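The Little Wooden Chest and the Cult of Putting Things Away

By Bo-ram Na

The first thing I was told about small wooden chests is that they change how you live. The person telling me had three of them for sale.

I have spent a good part of this summer looking at tabletop storage, the kind that sits on a desk or a dresser and promises to swallow whatever is lying around. Dark wood is in again. So are the little doors and drawers that people of my grandmother's age kept their sewing needles in. A shop called Mullis, in Budilport, has given over its whole front window to them, and in June the cheapest one carried a tag for $179. The one I liked was $300. I am told it was a bargain.

What do you get for the money? A box. It may have a drawer, and behind the doors there may be a shelf. The sellers like to talk about "calm surfaces," a phrase I heard so often in Budilport that I began writing it down, and then stopped because it was using up the notebook. The theory goes that if every object has a home, you will return it there. I have owned a key hook for nine years and can report that my keys live on the kitchen counter.

Still, there are things to admire if you get close. The old style of cabinet front often has no knobs at all. Each door has a half-round notch cut out of the wood, and you hook a finger in and pull. It looks good, it can't come unscrewed, and it leaves the grain alone, and the grain is what you are paying for. It also collects grime along the rim, as anyone who has bought one secondhand knows. Run a fingertip around the cutout before you hand over cash.

Drawers are a different story. People fit handles to them, and the handles are nearly always wrong. I have seen brass rings on pine and leather loops on walnut. The most common fix is a plain white pull borrowed from a kitchen cabinet, sometimes mounted on a slip of paler wood. It is ugly and it works, and after a few weeks of trying to open a stiff drawer with my fingernails I have stopped sneering at it. If a drawer is hard to open, you won't put anything in it. You'll put things on top of it.

The top is where the theory falls apart. Every chest I visited had become a shelf. Lids with nowhere else to go, sticks, blocks, odd pieces of something white that the owner was fairly sure belonged to something else. Soft toys are the worst. A plush animal doesn't fold or stack, it resists being shut in a drawer, and no adult wants to be the one who forces it. In most homes it ends up on its side on the table, next to the very box that was bought to hold it.

I put this to a dealer who trades under the name Jin and has a stall at the Jidgate market. Didn't the clutter just move six inches to the left? "You need a bigger chest," I was told. The bigger chest was $1,000. There was one behind it, with a lock, for $3,750, and I was invited to feel how heavy it was. It was very heavy.

I'm not against any of it. A worn cabinet front with swirling grain and a scratch or two is a nicer thing to look at than a plastic tub, and I would be glad to have one. I only doubt that it makes anybody tidy. Look at the surface wear on an old one and ask how much of that came from careful people.

My advice, for what it costs, is to buy the small one, skip the lock, and measure your drawer against the largest thing you mean to keep in it, tail included.
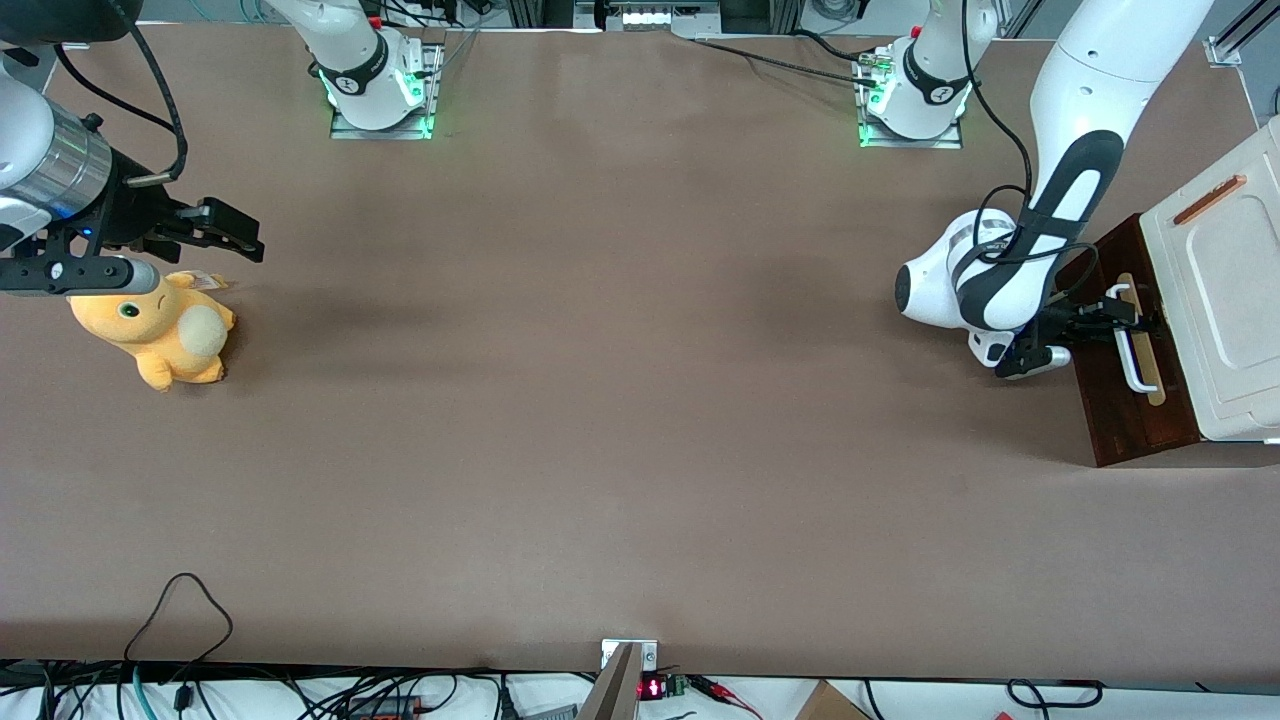
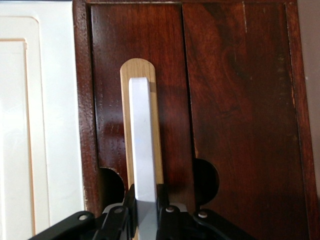 Dark wood twice over: a drawer front with a white handle (first picture), and paired panels with finger notches (second).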